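Print this post | E-mail this to a friend

The little shelf, and what goes on it

I have been putting off the small shelf for most of the spring. The rest of the room was done by April, more or less, and every time I walked past I could see the pigs and the bears jammed together on the windowsill and told myself I'd get to it when the weather turned. The weather turned. Then it was July and I still hadn't.

For anybody new, I collect small vinyl and plastic figures. I don't collect them seriously. I have never paid real money for one and I don't keep the boxes, which I know bothers some of you. My friend Halina Jabłońska keeps every box, flattened, in a drawer under her bed, and she has told me more than once that I am throwing away half the value. She may be right. I don't plan to sell any of them, and the drawer under my bed has sweaters in it.

The shelf itself is a two-tier thing I bought at the Tindmont flea market. I paid four dollars for it. It's two cream-white boards with rounded corners and shiny posts, the kind of thing that was probably meant for spices or for shampoo bottles. The seller had it sitting in a tray with some drawer pulls and a soap dish. The boards were already scuffed when I got it. I tried a melamine sponge on the lower one, which took off the gray marks along the back and did nothing for the ones along the front. I tried toothpaste after that, because Hauwa Olatunji swears by it for everything. The front marks are still there. I've decided they can stay.

The posts go through the boards and are held by a collar. If you have one of these, check that all the collars are tight before you load it. Mine had one that had backed off by a full turn, and the top board tipped when I set my hand on it. Finger-tight was enough. I would not use pliers on chrome, and I have a towel bar that shows why.

Now the backdrop. I had a long exchange in the comments last time with Musa Wike about whether you can put small pink things in front of a busy pattern. His position is that figures should stand against plain gray or plain white, and that anything else is a mess. Mine is that plain gray makes a room look like a dentist's. Flowered paper with a lot of pink and green in it does swallow up a pink pig at a distance, I'll give him that. Close up it's fine, and close up is how I look at them. The white marble pattern underneath helps, because it gives the eye somewhere to rest between the paper and the figures. The boards being plain helps too.

What I would warn you about with the marble pattern is crumbs. I thought gray veining would hide dirt. It hides gray dirt. Every dark speck stands out on the white parts like pepper on a plate, and I don't know where they come from. I wipe it down and by evening there are more.
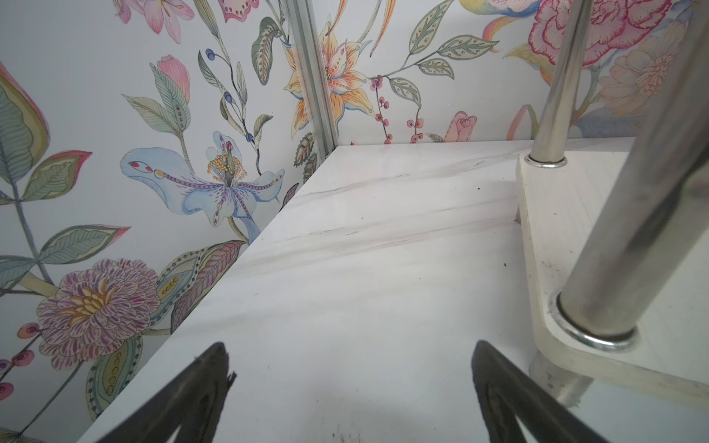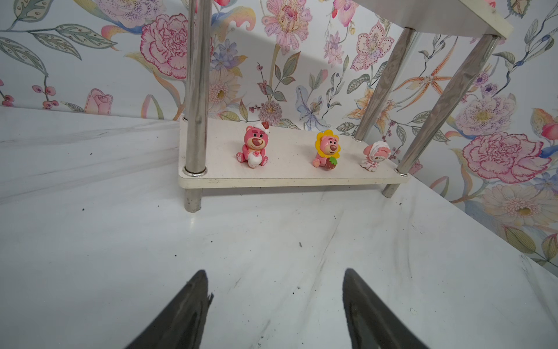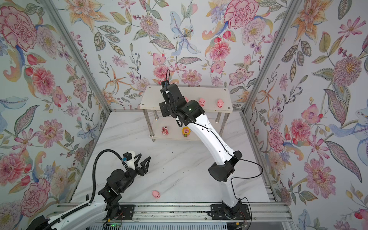
My rule for the two levels is simple. Pigs go on top and everybody else goes below. I arrived at it after trying the other way, with the strawberry bears up on the top board and the pigs underneath, and it didn't work for me. The pigs are low and wide, and under a board they look like they've been put in storage. Standing up top they look like they have somewhere to be. The bears and the flower characters are more upright and have more going on in the face and the belly, and they do well with a roof over them.

Three on the lower board is the most I'd put there. I had five for a while. With five you stop seeing any of them, and you can't get a finger in to move one without knocking its neighbor over. With two it's a bit bare, though I go back and forth on that, and some weeks two is what I leave.

There's also the matter of which way they face. I used to angle the ones on the ends in toward the middle, the way you would seat people for a photograph. İlker Yaman, who used to do window displays at the Futimero store before it closed, told me to turn them all straight to the front and leave them. He said angled figures look good from exactly one spot in the room. I tried it his way for a week and mostly stuck with it, though one at the end may still sit turned a little. The only trouble is that a row facing straight out shows up every uneven gap, so I slide them along with the edge of an index card until the spaces look the same. I don't measure.

On cleaning the figures. These are small and there are a lot of creases in them, mostly where the hoods meet the faces and down between the feet. A dry makeup brush gets most of it. For anything sticky I use warm water with one drop of dish soap, and a cotton swab, and then I stand them on a dish towel overnight. Don't put them on the shelf damp. I did that with a bear once at my old place and it left a ring on the wood that I never got out. Don't use rubbing alcohol on painted faces either. Piroska Szénási lost a nose that way, or her bear did, and she has not been able to match the color since. She tried nail polish. I've seen it, and she should have left it alone.

The pigs are easier. They're plain, there's hardly any paint on them, and they can be washed in the sink in a bowl. I put a bowl in because of the drain. One went most of the way down in March and I had to get it out with salad tongs.

A few people asked what I do about dust, and whether I'd get a case with doors. I looked at one. The Kusturton cabinet comes with glass on the front and sides and a light in the top, and it was 965 dollars before delivery. For that money I could replace every figure I own and the shelf and the table. It also holds up to 1000 small figures, according to the card in the showroom, and I don't want to be a person who has a place to put that many. So I dust.

I dust from the top down. Pigs off first, set to one side in the order they came off, then the top board, then the bears, then the lower board, then underneath. The underneath is the part I used to skip. There's only a short gap between the lower board and the surface, too low for a cloth with a hand in it. A ruler with a sock pulled over the end goes in easily. You can lift the whole shelf out and wipe, of course, but then you have to put it back in the same place, and mine never looks straight the first two times.

One small thing on feet. The legs end in bare metal. If your surface is a real countertop it probably doesn't matter. If it's a printed pattern, or painted, put something under them. I cut circles out of a clear shelf liner from Iyamu, the thick kind, and they don't show unless you get down and look. Felt dots work but they pick up fuzz and turn dark around the edge, and then you've got four dark rings to explain to visitors.

The windowsill is empty now and I've wiped it and put nothing back on it, which took some restraint. There's one shoebox of figures left over that didn't make the shelf. A few are doubles. There's a frog with no base that won't stand up, and a cat I never liked that my sister gave me, so it has to stay. I may rotate some of them in around the holidays. I may give the doubles to Halina, who will want to know where the boxes are.

Next I want to do the kitchen drawer with the batteries in it. I've already bought the divider and it doesn't fit, so that will be a separate post once I've taken it back and found one that does.

Filed under: Shelves & Small Things, Collecting, Cleaning | 6 comments

Contact | Copyright, all posts and pictures by the author | Back to top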